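Verell Habits Log — readme

Data card for the meal and walking log. Quick version, will tidy up when I get time. Seema Saxena wrote the first one, this one is mine (Sunita Pandey).

What it is

Self-reported food, steps and weigh-ins from people in the Ilcombe weight loss group. Everybody signed the form. 1391 rows, one row per person per day. Plain CSV, commas, UTF-8. Two files: days.csv and people.csv. Join on pid.

Columns in days.csv

pid — person number, not in sign-up order
day — day of the program, starts at 1. No real dates, on purpose
weight_lb — morning weight, blank if they skipped it
steps — whatever the phone or watch said
bfast, lunch, dinner, snack — calories, typed in by hand
water — cups
sleep_h — hours, self-reported so take it as it is
note — free text, names stripped

people.csv has pid, age band, height in inches, goal weight and coach (L or F). L is the Lindqvist plan, smaller plates, no food off limits. F is the Flernari plan, which is the higher protein one with the strength class.

Known problems

Calories are low. People forget oil, creamer, the kid's leftover fries. Don't use them as true intake, use them for change within one person.

Weights in March are off for anyone who used the scale at the center, it was reading heavy. Flagged as scale_c = 1. Not corrected, do that yourself if you need it.

Steps of exactly 0 mostly means phone left at home. Treat as missing.

Snack is blank AND zero in differnt places. Blank = didn't fill in, zero = said they had none. Seema checked a bunch of these against the paper sheets.

Roughly 400 rows have no dinner. Mostly later in the program, people got tired of typing. The weigh-ins hold up better.

Dropouts are still in there. Please leave them in — averages look way too good if you only keep the finishers.

What it's ok for

Teaching, practice plots, looking at who keeps logging and who quits. Not ok for medical advice or for selling a plan. It's a small group, they all live in the same town and they all wanted to lose weight to begin with.

Loading

Read pid as text or you lose the leading zeros. Notes have line breaks inside quotes, so a plain line count will be wrong.

Changes in this version

Added sleep_h. Renamed brk to bfast. Took out two people who asked to be removed, their numbers will not be re-used. Fixed the height colum, some were in cm.

Questions go to me, Seema for anything on the paper sheets.

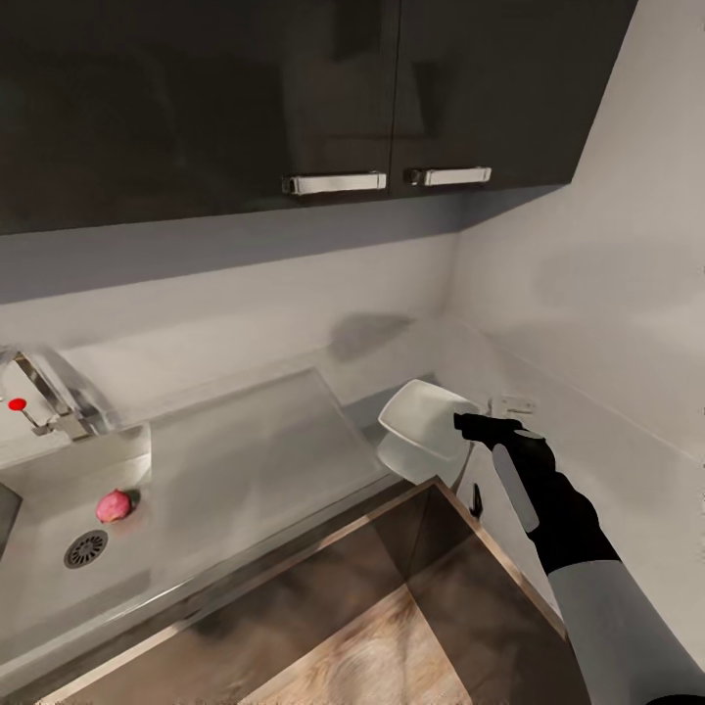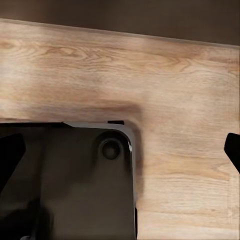 Kitchen renders 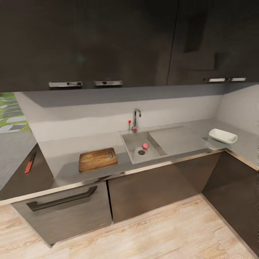
Last changed: July 25, 2026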